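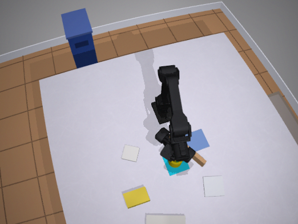

Open day prep and log, simulation station, July. Notes start with the sim because that is what changed most since the last visit day. The tabletop task now loads from one config file, and the station comes up from a cold boot with no typing. Visitors get the overhead camera by default. It reads well on the wall monitor from the back of the room, the one complaint being that the arm hides its own work: with the gripper closed on the yellow cylinder over the cyan square, only the rim of the cylinder shows and the square is down to its edges and corners. Mingxuan wants a second camera low on the side. Agreed, but after the open day. The white tiles on the white table are also hard to pick out at a distance, the outline being faint gray. Change the tile color or the table color, whichever touches fewer files.

Setup, 7:30 a.m.

Sim machine on the long bench, wall monitor on the long HDMI cable (the short one drops out when the bench is bumped, now labeled). Real arm in bay 2, guard closed, key with Shaohua. Power strip for the sim machine moved off the floor.

Build is the Dikholm branch, merged the evening before. Contact solver at 5 substeps. Tried 2 first to save frame time and the cylinder crept in the grip during the lift, so back to 5. Frame rate is acceptable on the demo machine and poor on the laptop. Do not use the laptop.

Random seed is fixed for the canned run and free for the visitor run. Chenxi added a key to switch between them (F6). F5 is still reset. They are next to each other and I hit the wrong one twice while practicing. Move one.

Overnight soak

Left the canned run looping from the previous afternoon. 3,976 cycles by the time I stopped it. No crashes. Memory use climbs slowly and does not come back down on reset, which points at the log buffer and not the scene loader. Harmless over a day, would matter over a week. Ticket opened, assigned to me.

The soak says nothing about grasp quality with a fixed seed. It is the same grasp every time. Writing that here so it does not get quoted as a success rate in the summary.

Group 1, 9:30

Visitors from Fakar, hosted by Socorro Villanueva. Mostly maintenance people, and their questions went straight to the real arm. Ran the sim first anyway, as planned. Points raised:

Why simulate a table this simple. Gave the standard answer on calibration and regression checks. Next time open with the regression plot, it answers the question faster than I do.

Whether the simulated gripper force can be trusted. No, not as an absolute number. Shaohua showed the load cell comparison on the bay 2 arm. The trend agrees and the offset does not. They seemed comfortable with that.

What happens on loss of communication. Shaohua pulled the network cable in bay 2 with the arm moving at reduced speed. Stopped as specified, recovered after acknowledge. The sim has no equivalent behavior. It should have one.

Group 2, 11:00

Larger group, 32 on the sign-in sheet, too many for the marked area. Split them between bay 2 and the bench and swapped halfway. Sound was a problem, both talks audible in both places. Jinfeng Xie suggests staggering the start so one side is watching while the other side is being talked to. Do this.

Visitor run used here for the first time. A visitor picks a starting layout from the list, the planner gets a fixed time to find a path, then the arm goes. Two layouts gave no valid path. The message on screen is the raw planner error, which means nothing to a visitor. Replace with plain text and put the raw error in the log.

One run ended with the wrist in an awkward pose near its joint limit and the next plan took much longer than usual. Add a return to home between visitor runs. The canned run already has it, the visitor run was written separately and does not.

Lunch

Restarted the sim process to clear memory. Checked the bay 2 guard switch, fine. Re-taped the floor line, which had lifted at the corner by the door.

Group 3, 2:00 p.m.

Students, with Mingxuan Cao presenting. I stayed on the keyboard. He slowed the playback to half speed for the approach and grasp and left the rest at full speed. Works much better than constant speed, keep it. He also turned on the collision geometry overlay for a minute. Most of the questions after that were about the overlay, including a fair one on why the collision shapes are larger than the visible parts. Answer is the padding value. It is set higher than needed and has been since the Rozīte cell was modeled. Review it.

Bay 2 arm tripped once on a following error during this group. Shaohua reset it and carried on at reduced speed. Log saved to the shared drive under Ovine, same folder as the earlier trips. Looks like the same joint. Needs a proper look before the arm goes back to full speed.

Open items

Second camera, low and to the side. Mingxuan.
Tile or table color. Chenxi.
F5/F6 separation. Chenxi.
Log buffer memory. Me.
Home move between visitor runs. Me.
Planner error text. Me.
Loss of communication behavior in sim. Shaohua to write up what the real controller does, then me.
Padding value. Mingxuan and me.
Following error, bay 2. Shaohua.

Shut down at 4:15 p.m. Key returned to the cabinet, guard left closed, sim machine left on for the backup.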